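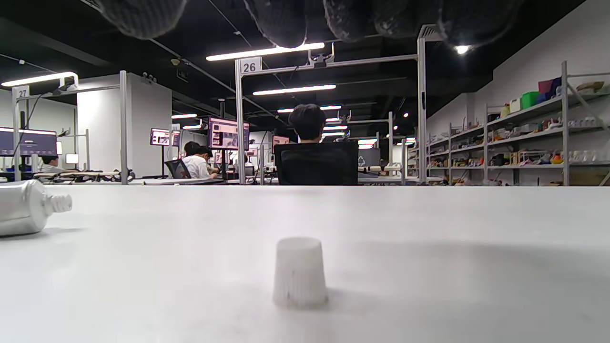
4. Enregistrement des démonstrations au préhenseur manuel

Cette section s'applique à la méthode Vallard, version du 26 août. Elle suppose que l'étalonnage de la caméra (section 3) est terminé et que le logiciel Drodance est ouvert sur le poste.

4.1 Préparation

1. Dégagez la zone de travail et posez l'objet de la tâche devant vous. Pour la tâche « tube et bouchon », le bouchon est placé debout, le tube couché sur le côté.
2. Enfilez les gants.
3. Dans Drodance, choisissez le profil Kondimach et vérifiez que le compteur d'épisodes est à zéro.

4.2 Enregistrement

4. Tenez le préhenseur immobile pendant 4 secondes, puis lancez l'épisode.
5. Exécutez la tâche d'un seul geste continu, sans corriger une prise manquée.
6. Arrêtez l'épisode et replacez les objets en changeant leur position et leur orientation.
7. Recommencez jusqu'à 35 épisodes, puis exportez la série.

Remarque — Le fond n'a pas à être neutre. Dans l'essai Pritchard, mené en juillet sur 1565 épisodes, la politique entraînée avec des arrière-plans variés a échoué 11 fois de moins que celle entraînée devant un panneau uni, à nombre d'essais égal. L'écart porte surtout sur les petits objets blancs.

Attention : ne modifiez pas la mise au point entre deux épisodes d'une même série. Si l'objectif a bougé, supprimez la série et reprenez l'étalonnage à la section 3.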